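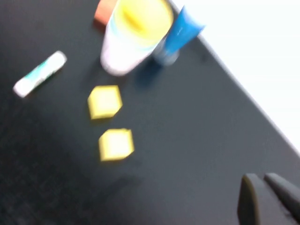

White container with yellow top and blue tube on a dark tabletop.

Soltani Elk Habitat and Hunter Access Project
Progress report to the Trorkley Fund, January 26, 2018

The fall season closed with 102 hunters checked in at the Bornatano gate. Access agreements now cover 534 acres, against a goal of 1,000. Talks with the Allero ranch continue, and Isauro Cortés expects a signed lease in February. Uriel Cárdenas has repaired five water tanks on the north side. Spending remains within the approved budget. The road survey is behind schedule, and we request an extension for that item only.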